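How to Clean and Revive an Old Clipboard

Tips & Fixes, posted 03/11/2020 by Tia Horrocks

I love a clipboard. I keep one in the kitchen for recipes, one by the back door for the garden plan, and one in the car (don't ask how many pens have been lost down there!). They pick up grime like nothing else though, and a good one is worth ten minutes of your time.

What you'll need

Mild dish soap and warm water
Two soft cloths
A dry sponge
Cotton swabs
600 grit sandpaper, only if you have a bare hardboard back
A drop of sewing machine oil
A rubbery mat or an old place mat to work on

Step 1: Strip it down
Take off all the paper and peel away any stickers. Old tape residue comes up with a little cooking oil left on it for 4 minutes, then wiped.

Step 2: Wash the face
Wring the cloth out until it's barely damp — hardboard swells if you soak it, and once the edge goes fluffy there's no getting it back. Wipe in long strokes from one end to the other. Shiny boards can take a second pass with plain water.

Step 3: Do the clip
My favorite part! Run a damp cotton swab along the metal ridge and around each rivet, where all that gray gunk hides. If the clip has corner pieces on its ends, go around those too. Dry everything right away.

Lay the board flat on the mat, turned sideways with the clip to your right (to your left if you're left-handed), so you can reach the whole length without leaning on it.
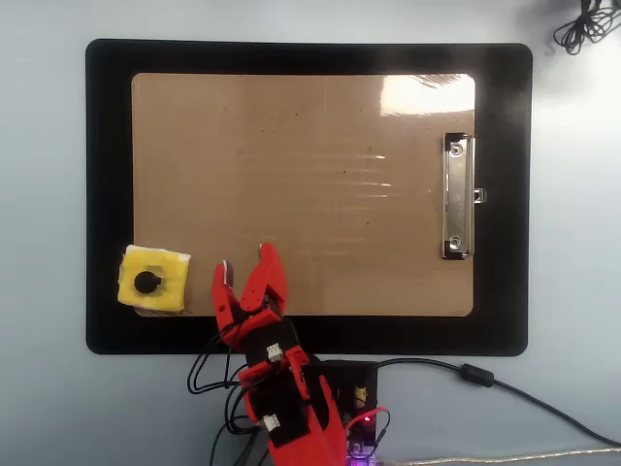

Step 4: Oil the hinge
One drop, no more. Open and close the clip a few times, then blot with a dry cloth. Clamp some scrap paper in it overnight so the oil doesn't end up on your good stuff.

Step 5: Smooth the back
Bare backs only. Sand lightly in one direction and wipe off the dust. Leave the coated side alone!

My friend Shirley Lockwood did a whole stack of hers in August and hung them up along her hallway for the kids' drawings. I'm so stealing that.

Filed under: Paper & Desk, Small Repairs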